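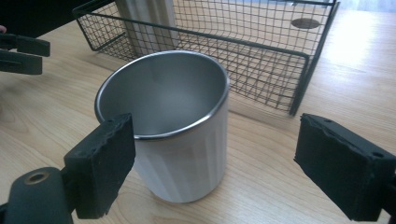

Clusbridge sets equipment plan for hand-held gripper work

Clusbridge has approved an equipment plan for its manipulation data program that moves most of the coming year's money out of new gripper sets and into spares, pads and bench fittings. The plan takes effect in December and covers the Siltwood site only. A second site is named in the document but has no budget line attached to it.

The program records people doing ordinary tabletop tasks with hand-held grippers, one in each hand. Tasks on the current list include placing cups in wire baskets, taking them out again, stacking, sorting by size and clearing a table. The recordings are used to train control software for two-armed robots. No robot arms are bought under this plan. Arms stay under a separate capital request, to be heard in the spring.

Under the previous plan, equipment was bought by the set. A set was a pair of grippers, two camera mounts, a charging dock and a carry case, and it was replaced as a set. Finger pads were treated as part of the gripper and had no stock number of their own. When pads wore out, operators either kept working with them or drew a fresh pair of grippers from the shelf, and the used pair went back to the supplier for service.

The new plan separates the parts. Gripper bodies are listed as equipment with a service life set in working hours. Foam finger pads, screws, and cables are listed as supplies and bought in bulk. The first order is for 1,344 pads, cut to a single rectangular pattern that fits both the left and right fingers. Delivery is split into four lots so that a change in foam grade can be made partway through the year without writing off stock.

Pad condition took up most of the planning discussion. A foam pad with a ragged edge still closes on a cup, and a session can be completed with it. The difficulty comes later, when sessions recorded with worn pads are combined with sessions recorded with new ones. The pad is the contact surface. When its face is torn, the grip point shifts and the operator closes the fingers a little further to make up for it. The software team at Clusbridge asked for pad state to be logged with each session, which the old purchasing system had no way to support, as no pad had a number or an issue date.

Pads will now be issued in matched pairs from a numbered bag. The bag number is entered at the start of a session. Replacement is by hours or by inspection, whichever comes first. The inspection standard is one page long and allows light scuffing on the face. It does not allow missing foam at the gripping edge, lifting at a corner, or a screw head standing above the surface of the finger. Pads that fail are kept for one month in case a session has to be checked, then thrown out.

Two suppliers quoted for the pads. Hinds offered a lower unit price on die-cut foam with adhesive backing. Brillumeck offered a molded pad on a rigid carrier plate, held by a single screw. The Brillumeck part cost more per piece but could be changed at the bench in less time, with no cleaning of old adhesive. Clusbridge chose Hinds for the first two lots and left the other two open. The plan states that the choice will be reviewed on labor time and not on unit price alone. A trial quantity of the Brillumeck pads will be run on two benches during the first lot.

Gripper bodies are also affected. The plan sets a ceiling of 98 bodies in service across the site, including those out for repair. The present number is lower, and purchasing may fill the gap only to replace a unit that has been retired. Requests to expand beyond the ceiling must name the task they are for and give the number of hours the additional units would be used each week. In the past, extra sets were ordered whenever a new task was added, and several of them spent long periods in their cases.

Retired bodies will be stripped for usable parts before disposal. The threaded inserts are the main item of interest, along with finger linkages and housings. Clusbridge estimates that stripping a body takes under an hour and expects to cover most small repairs this way. The estimate has not been tested over a full year, and the plan carries a reserve for bought-in parts in case it proves too low.

The remaining part of the plan concerns the benches and the objects on them. Siltwood has 39 benches fitted for recording. Each will receive a fixed kit of household items, drawn from a common list and bought in duplicate so that a damaged item can be replaced by the same item from the same batch. The list covers cups, bowls, baskets, small boxes, utensils and folded cloth.

Metal-lined cups and wire mesh were discussed separately. Both are on the list because they are common in kitchens and storage areas, and because they are hard for vision software. A brushed steel interior reflects whatever light is nearby, and its appearance changes as the camera moves. Thin black wire can drop out of depth estimates altogether, leaving the system to treat a basket as open space. Earlier kits leaned toward matte plastic items, which were cheap and easy to replace. The new kits put a larger share of the money into reflective and open-mesh items, and accept a higher cost per kit as a result.

Lighting was cut back from the original proposal. The first draft called for blackout blinds and overhead panels at every bench. The approved version provides panels at half the benches and leaves the others on window light, with a meter reading taken at the beginning and end of each session. The reasoning given is that the finished robots are intended for rooms with windows, and that bright backgrounds and hard shadows should appear in the recordings in a known proportion. The saving was moved to storage and network equipment, where the site has been short since midyear. Tabletops stay as they are. A proposal to cover them with a uniform gray mat was turned down.

Operators will see a few changes in daily work. The start-of-session check becomes longer by the pad entry and the light reading. Kits must be returned complete, with missing items reported at the end of the shift. Gripper pairs will no longer be chosen freely from the shelf but assigned by the booking system, which spreads the hours across all units. Clusbridge expects this to even out wear -- under the old arrangement a small group of pairs near the door did most of the work.

The plan also changes how cost is reported. The program has until now reported cost per gripper set, a figure that told the finance office what had been bought but gave little idea of what the purchase had produced. From December it will report cost per accepted hour of recording. An accepted hour is one that passes the automatic checks for camera timing and finger tracking and is not rejected at manual review. Pads, repairs, kit replacements and operator time are included in the figure. Building costs are left out.

Past spending has been recalculated on the new basis for comparison, with gaps. Pad use before the change can only be estimated from gripper service records, and kit losses were not recorded at all. The plan notes that the first quarter under the new method should be treated as the baseline and the earlier figures as a rough guide.

One item was deferred. The operators had asked for a lighter gripper body, citing fatigue in long two-handed sessions. Brillumeck has a lighter model in preparation, and Hinds has offered to modify the present one by changing the rear housing. Neither had a finished unit available for trial when the plan was closed. Session length has been shortened as an interim measure, and a sum has been set aside for trial units once they can be supplied. A change of body would alter the position of the camera mount, so any switch would be made across a whole group of benches at once, with a short overlap period during which both types are used on the same tasks.

Purchasing for the first pad lot and the bench kits opens this month. Network and storage orders follow after the site survey. Benches will be converted in groups, starting with those already on window light, and recording is to continue on the others while the work is carried out. The lighter gripper trial has no date.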